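Plastic drinks bottle

The plastic drinks bottle is a light, see-through container for fizzy drinks and water, and for a great many people it is as familiar on the table as the teapot.
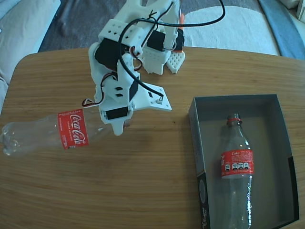 Its ribs and curves give the fingers something to hold, and an empty one weighs very little indeed.

At table

A bottle is most often lifted by its neck, or else around the middle. 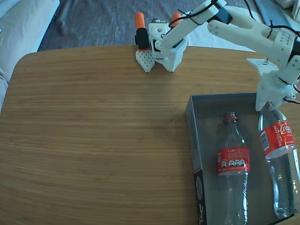 Table surfaces

Wood, with its pleasant grain, is a much-loved surface for drinks.
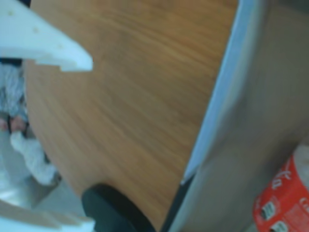
See also

Bottle cap; Coaster; Table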